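Garden Talk › Home & Walls › Paint colors, regrets

Topic: Does teal ever look the same twice?

leite_no_sugar wrote:
I have now bought three sample pots of what every store insists is teal. On the chip it's a deep, grown-up blue-green. On my dining room wall at breakfast it's a dentist's office. By dinner it has gone the color of a pond with a grudge. My partner Dirceu says he can't tell the three patches apart, and I'm trying not to hold that against him.

The room faces north, one window, ceiling white. The current front-runner is Udilham Deep Lagoon in flat. Do I commit, or go back to beige like a coward? 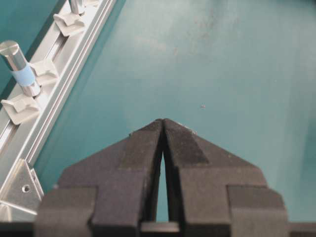 I should add that I've already bought the rug, so the wall has to meet the rug halfway. The rug is rust and was not cheap, and it isn't going anywhere.

primer_suspect wrote:
North light is blue light. Anything with green in it goes gray on you. Go one step warmer than you think you need and paint a big piece of cardboard with two full coats. Move it around the room for a few days. Those little squares people dab next to the light switch tell you what a little square looks like.

Also, three pots is nothing. Come back when you have a shelf.

Ultell43 wrote:
Disagree on warmer. You go warmer in teal and you get hospital scrubs. What you want is darker. A dark color in a dim room at least looks like you meant it.

leite_no_sugar wrote:
Darker worries me. It's a small room and Dirceu is tall.

Ultell43 wrote:
I don't see how paint affects Dirceu.

primer_suspect wrote:
"Dark makes it look like you meant it" is how my brother-in-law ended up with a black bathroom. He shaves in the hall now.

daiane_d wrote:
Change your bulbs before you change your paint. I repainted a bedroom twice before I noticed one lamp was warm and the other was the blue-white kind they put in parking garages. Same wall, same Urik paint, two colors with a line down the middle. A matching pair of bulbs cost me 7 dollars. The second round of paint cost me 80 and a weekend.
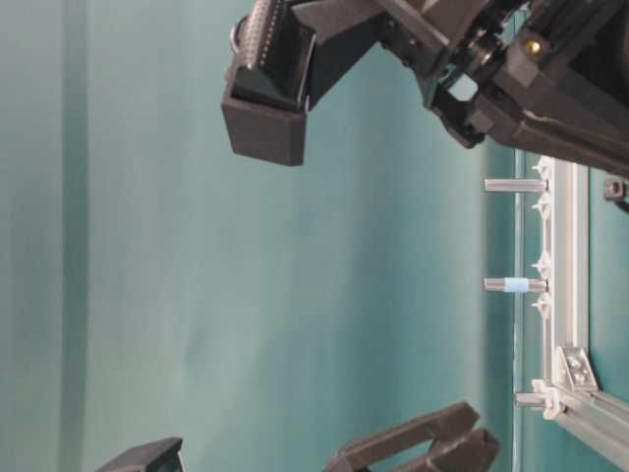
And go eggshell over flat if anyone in the house leans on things. Flat is lovely until the first elbow, and then you own a flat wall with an elbow on it.

primer_suspect wrote:
Eggshell shows every roller mark in a room with one side window. The light rakes straight across it. I'd take the elbow.

daiane_d wrote:
Then roll it properly. Keep a wet edge, don't go back over it once it starts to drag, and do a whole wall before you stop for a sandwich.

primer_suspect wrote:
I have never once stopped for a sandwich.

old_mopboard wrote:
We did our whole downstairs in teal. It got a quote of 675 from a painter, which I thought was steep, so I did it myself and now I think it was a bargain. I can't help with the north light, but I can tell you it changes shade from one side of a wall to the other and you either make peace with that or you move.
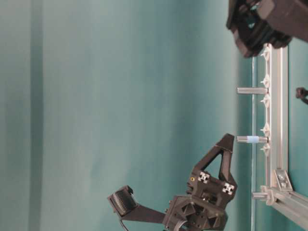 Teal-green, darker toward the left, brighter toward the middle and right.

Ultell43 wrote:
See, I like that. The uneven part is the good part. If you want it to be one color all over, buy a filing cabinet.

leite_no_sugar wrote:
OK, new bulbs are in. All three patches got better, so I've lost my method for choosing. Dirceu has been asked again and picked the middle one, then admitted he thought I was pointing at the rug.

Cardboard goes up tomorrow. Two coats. Still flat, sorry Daiane.

daiane_d wrote:
Your elbows, your wall. Keep the leftover paint in a jar with a tight lid and write the name on it, you'll want it by February.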